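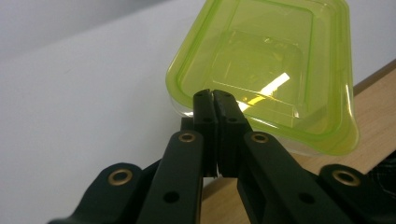
Asked by Undero in Schools and Competitions
Last edited in December – 2 answers – 41 views

Tie-break rules for a primary school times tables contest: what happens when the last two both get it wrong?

I have been given the rule sheet for our school's mental arithmetic contest and asked to check it before it goes to parents. It is an oral knockout for Year 5 and Year 6, run in the hall at 2 pm, with the winner going forward to the area round. The format was copied from a spelling contest the school used to run, and I think one part of it does not carry over.

The rules as they stand:

Each pupil answers one question per round. A wrong answer, or no answer within 6 seconds, puts the pupil out. When two pupils are left and one answers wrongly, the other must answer the same question correctly and then one further question to win. If both answer wrongly, both stay in and a new round starts.

My problem is with the third rule. In spelling, if the first pupil gets a word wrong, the second pupil still has to know how to spell it. In arithmetic, the second pupil has had the whole of the first pupil's thinking time to work out the same sum, plus their own. They also know one answer that is wrong. That seems a large advantage for whoever stands second.

The other problem is that the rules do not say what happens if the second pupil gets the shared question right and the further question wrong. Last year this came up and the judges decided it on the spot. A parent complained, and I could see why.

Questions:

1. Is there a standard way of dealing with the order advantage in the final?
2. What should happen after a wrong answer on the further question?
3. Should the time limit be the same in the final as in the early rounds?

The area organisers have told us that each school may use its own method to find its entrant, so there is nothing from them to copy. We have a set of question cards from Bravetti, sorted into three levels, and a hand bell. No buzzers.

ANSWER 1 (accepted by the person asking)
Posted by Saarinen

You have read the problem correctly. The same-question rule belongs to spelling and should come out altogether.

For the final, use paired written questions. Both pupils have a small whiteboard. The question is read twice, the bell is rung, both write, the bell is rung again, both turn their boards round. Order no longer exists, so there is nothing to correct for. Wording I have used:

"When two pupils remain, both shall answer the same question in writing. If one answer is correct and the other is not, the pupil with the correct answer wins. If both are correct or both are incorrect, a further question is put. The answer counted is the one on the board at the second bell."

The last sentence matters more than it looks. Without it you will get a pupil who rubs out a digit while turning the board.

This also removes your second question, as there is no further question to confirm the win. If the school likes the idea of a confirming question, use a lead of two instead: the first pupil to be two correct answers ahead wins. It takes longer but is less likely to be decided by one slip. State a limit on the number of questions, otherwise two strong pupils can go on well past the end of the school day. After the limit, move up a level of card and play sudden death.

On timing, 6 seconds is short for written answers. Writing takes longer than speaking and varies a lot at that age. I would allow ten for the written final and leave the oral rounds alone. Put both figures in the rules and have one person keep time throughout – two timekeepers will not ring the bell at the same point.

Some smaller points on the sheet:

Say when the clock starts. "Within 6 seconds" could mean from the start of the reading or the end of it. Use the end of the second reading.

Say whether a pupil may change an oral answer. The usual rule is that the first complete answer stands. "Forty – no, forty-two" is then a matter for the judges, as "forty" is a complete answer. Some schools allow a correction inside the time limit. Either is fair provided it is written down.

Say what happens if a question is misread. It should be withdrawn and replaced with a new card of the same level, with no penalty.

Say who hears an appeal and when. Ours must be made before the next question is read. After that the result stands.

ANSWER 2
Posted by Skinus

We just let them both be joint winners if it gets to that stage and the head picks who goes to the area round. Never had a complaint. Seems a lot of paperwork for times tables.

Comment from Undero: Thanks, but only one pupil can be entered and I would prefer not to have it picked by the head, given last year.

Comment from Saarinen: Joint winners is fine for the certificate. It does not settle the entry, so you need a tie-break for that anyway.

Comment from Undero: Have gone with the written final and a lead of two, limit of 6 questions and then the top level cards. Ten seconds for boards. One query – if a pupil writes the right answer but a digit is backwards, is it correct?

Comment from Saarinen: We accept reversed digits where the number cannot be read as a different one. Digits in the wrong order are a wrong answer. Add a line to the sheet.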